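Why I stopped trusting our success rate

I've been promising a post on the regrasp work since February, and a couple of you have been kind enough to keep asking, so here goes. Get a coffee. I meant to write something short and I already know how that's going to end.

Some background for anybody new. I work in a small manipulation group at Kastusthorpe, and for the past year or so Manikandan Kaimal and I have been training policies that pick things up off a table with one arm and hand them to the other. The policy is called Osik. The training set behind it is called Lununura, a name Manikandan came up with late one evening and which has stuck in spite of several attempts on my part to change it. Lununura has 2,000 teleoperated episodes in it, and if you've ever teleoperated a pair of arms for an afternoon you'll understand why I say that number with a bit of feeling in my voice.

For a long time our headline result was a success rate of 97 percent on handovers, and I was so proud of it! I put it on a slide. I told my mother. Then Lindiwe Kruger joined the group and asked, very politely, in her second week, what we counted as a success. I said the object ends up in the other gripper and stays there. She asked how many tries the robot was allowed. I said, well, as many as it wants until the clock runs out. She nodded and wrote something down, and I had a bad feeling for the rest of the day.

What she did next was go back through our evaluation logs and score only the first closing of the fingers. If the first grasp held all the way through the handover, it counted. If the fingers closed, opened and closed again, it didn't. On that measure we were down at 26 percent for the harder objects. Most of what we'd been calling success was the policy fumbling its way there, nudging a thing along the table until it happened to sit right between the fingers. I was pretty low about it for a while. I also ate a lot of cereal.

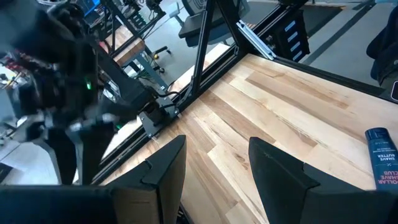

First-grasp scoring changed what I pay attention to, and the biggest change was in how I look at the wrist view. We feed the policy a fixed view of the workspace plus one from each wrist, and I'd always thought of the wrist views as the ones that do the fine work at the end, when the fingers are nearly on the object. But a grasp is mostly won or lost earlier, in the approach, and in the approach the wrist view has a nasty habit of hiding the very thing you want to see. Take the shave butter bottle over by the right finger, with its lower portion tucked behind the finger's top edge. The shoulder and the cap are in plain sight and the base isn't, and the base is what tells you where the thing is standing on the planks. A person would fill that in without a thought. Osik had to guess, and when we looked at where its predicted contact point landed in cases like that one, it tended to drift toward whatever part of the object was showing.

So that gave us something to work on. We'd been assuming our bad first grasps came from noisy demonstrations (mine especially, Manikandan has much steadier hands), and we'd been planning to fix it by collecting a lot more data. Lindiwe's suggestion was to leave the data alone for the moment and ask the network for one extra thing. Along with the next chunk of actions, it now has to predict where the object's footprint is on the table, in table coordinates, even when the footprint is hidden from the wrist. We could get labels for that almost for free, because the fixed view usually sees the base when the wrist doesn't, and where it doesn't either we could borrow from a few steps earlier in the same episode, before the arm got in the way.

I'll admit I didn't expect much. Auxiliary losses are one of those things I've tried a dozen times with a hopeful heart and quietly deleted a dozen times afterward. The first run did nothing at all. The second run did nothing at all and took longer. It turned out to be my fault: I'd weighted the footprint term so lightly that the network could ignore it forever and hardly pay a price. Manikandan found it at his kitchen table by plotting the two losses on the same axes, a plot I should have made on day one.

With the weight fixed, the footprint predictions got good quickly, and the grasps got better a little after that. The change was easiest to see on tall, slippery bathroom-cabinet sorts of objects, which had always been our worst group. The fingers would start lining up earlier, and there was less of that last-moment shuffle. First-grasp success on the hard set went up by 30 points. I ran it again with a different seed before I let myself tell anyone, and then again with a third, and the spread between seeds was small enough that I finally sent the message to the group chat at an hour when I should have been asleep.

Now for the parts that are less rosy. The old success rate, the one from my slide, barely moved. If you only looked at that number you'd say we had spent the winter on nothing, which is one more argument for not looking at only that number. Flat objects didn't improve either, and I don't have a good story for why. My best guess is that for something like a card or a folded cloth the footprint is more or less the whole object, so predicting it adds no information the network didn't already have. Lindiwe thinks it's a matter of finger height and has a plan for testing that. I have learned by now to let her test things.

There's also the question of how much of this depends on our own table. The table coordinates are fixed, the second arm is always mounted in the same spot, and the wood grain gives the network plenty to hold on to as it moves. I'd like to believe it has learned something general about where bottles stand. It may have learned a great deal about our planks. The folks at Kotian have offered to run Osik on their bench, which has a plain gray surface and a different mounting arrangement, and I'm looking forward to that and dreading it in about equal parts.

If you work on this kind of thing and want something to take home, my suggestion is to rescore the logs you already have before you collect anything new. It took Lindiwe one long day with a script and a lot of tea. You need gripper openings over time, a rule for what counts as a close, and a little patience with the edge cases. We argued a good while over whether a tiny relax-and-squeeze should count as a second grasp. (We decided it shouldn't, as long as the object doesn't shift on the table. I was outvoted, and I've come around.)

I'm going to write up the labeling trick properly, with the episode-borrowing part spelled out, since that's the bit people have emailed about. The loss weight we ended up with will be in there too, along with the embarrassing one we started from. If you've tried something similar with three views or more, please write to me — I'd love to know whether the wrist still matters as much once you've got a decent side view. Next up on our end is pouring, assuming I can talk everyone into letting me bring water anywhere near the arms.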